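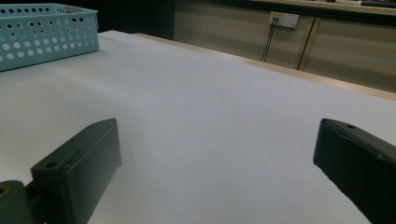

*Blue basket, white table, gripper fingers open.*

Hi all,

Raghda Saab wrote:

> So once the arms do the basket sorting, what happens to the 5 of us on the bench? Do we just stand there and watch?

Ha, I asked the same thing back in April! At Otach we're still doing plenty, it's just different work. I used to sort all shift and go home with sore wrists. Now I run the hand-held gripper for part of it, showing the moves, and then I check what the arms did (they're still hopeless with thin bags). I do miss the chatting, though. Libor, did your crew get the pay grade sorted out?

Barış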